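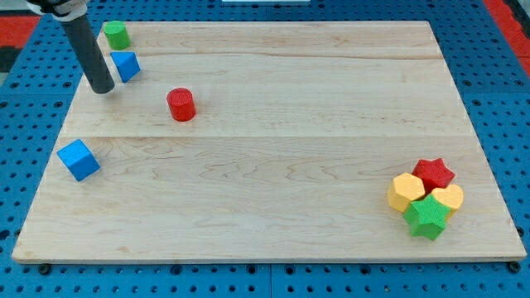
Jastora Member Help Desk: Newsletter and Mailing List

Ticket 376
Opened by: Jade Dobson
Subject: Spring newsletter going out twice to some people and not at all to others
Status: closed (with a note at the bottom, please read it if you touch the list)

Hi all, me again. I'm keeping this one as a running log because last time I fixed something on the list I didn't write anything down and then spent a whole evening fixing it a second time. So it's going to be long and a bit messy, sorry in advance!

What people reported

I sent the April newsletter on a morning when I had plenty of time (or so I thought) and before lunch I had a pile of replies. Some folks got two copies, a few minutes apart. Others wrote to ask when it was coming out, and those were people I know for a fact are paid up and subscribed. One very patient member got two copies at her work address and nothing at home, where she wanted it.

The list runs on Skivent, which is what we moved to after the old mail program gave up. The member records live in Zupan and get copied over to Skivent every night. That nightly copy is where I figured the trouble was, so that's where I went first.

First try, 1:15 pm

Logged into Skivent and looked at the send report. It said 376 messages sent, no errors, all green. Very cheerful. We have about 300 members, so that number was already wrong and I should have seen it before I hit send. (I looked right at it. I thought, oh nice, we've grown.)

Exported the recipient list to a spreadsheet and sorted it by email address. No duplicates. Not a single one! I sorted it again by last name and there they were, pairs and pairs of them, same person with two different addresses. Usually a work one and a home one.

So the double copies weren't Skivent sending twice. It was sending once to each address it had, and it had too many.

Second try, 2:40 pm

Went over to Zupan. There's a screen for each member with a box for "primary email" and a box for "other email," and as far as I remember only the primary one used to get copied. I checked the sync settings and found both boxes ticked. I have no idea when that changed. I unticked "other email," saved it, and ran the sync by hand.

It told me it had finished. I exported from Skivent again and got 376 again. Same list.

Made a sandwich.

Ran it a second time in case the first one hadn't taken. 376.

Third try, 4 pm or a little after

Wrote to Skivent support. I'll say this for them, they got back to me within the hour with a real answer from a real person. The sync only ever adds people and updates people. It doesn't take anybody off. So unticking the box stops new extra addresses from coming in, but all the ones that are already there stay put until somebody removes them by hand or tags them and deletes the tag group.

OK, that made sense, and I felt a bit better. She also asked me to check the suppression list, which I had never opened in my life. It's under Audience, then the little gear, then Suppressed. There were 123 addresses on it.

That's where the missing people were. When an address bounces 3 times Skivent quietly puts it on that list and stops trying. Fair enough for dead addresses, but most of ours went on all at once over the winter, during the week we switched the sending domain and I hadn't put the new records in properly. Everything bounced that week. I remember it well, I just thought once the records were fixed it would all sort itself out.

So there were two separate problems that looked like one. The extra addresses were hiding the missing ones in the totals, and the number at the top of the report looked healthy the whole time.

What I did to fix it

I went in this order and I'd do it the same way again.

Downloaded a full backup of the Skivent list and saved it to the shared folder under Newsletter, Backups.

Tagged every address that was in the "other email" box in Zupan and didn't match a primary one. Skimmed the tagged group by eye before deleting anything. Caught a married couple who share a last name and a record but really are two readers, so I gave them each their own record.

Deleted the tagged group.

Went through the suppressed list and released the ones from the domain switch week. The ones with older dates I left alone.

Sent a short test to the released addresses with the subject line "Are you getting this?" Most went through. A couple bounced again and I've written to those people's phones instead.

Then I resent the April issue only to the released group, so no one would end up with copy number three.

Still open

The member with the two work copies now gets one copy, at home. She wrote back to say thanks and to point out a typo on page 2, which I've fixed in the web version.

Nada, our form tool, still lets a new member type in two addresses at sign-up without saying which one gets the newsletter. I've asked for a line of text under that box. No reply yet, so I've opened a separate ticket for it and I'm not holding this one up.

If you send the May issue and I'm not here: open the send screen, look at the recipient number before you click, and compare it to the member count in Zupan. If the two are far apart, stop and message me. Also have a quick look at Suppressed while you're in there.

Closing this now, 9:30 pm. Reopen it if anybody writes in about doubles.

Jade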